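Ticket 373: Laundry task, detergent step
Opened by: Lutz Reinholz, Lostberg site
Priority: Medium (was Low, then High for one afternoon)
Status: Open

Problem as reported: Kerex does the wash steps fine in replay but hesitates at the detergent. Operators on the hand-held grippers are now told to redo any take longer than 30 seconds. Before September these same people did the laundry. Now they demonstrate the laundry, which takes longer and comes with a spreadsheet.

Update 1. Cleared the calibration, restarted, ran 20 takes. Hesitation in 6 of them. Etside support suggested clearing the calibration and restarting.

Update 2. Went through the takes by hand. The tub lives on top of the washer, so the operator comes in from over the machine with the gripper rolled over, and the room goes sideways. Software did not care for this. Operators did not care for it either, but they have no error log.

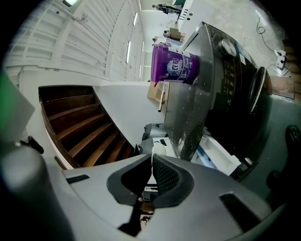
Ticket 373, approach to washer: purple tub on top, detergent drawer out.

Update 3. MacPherson asked whether staff could "pour more consistently." Passed this on. Reply from the floor was short and is not attached.

Update 4. Trying a new rule: level the wrist first, then reach. Shift sheet changed to match. Job title on the sheet is still "laundry attendant," and two people have asked whether "demonstrator" pays more. Wrong queue, forwarded to HR.

Next: wipe the white specks off the washer lid, rerun the same 20, compare. Leave the tub where it is until then, please.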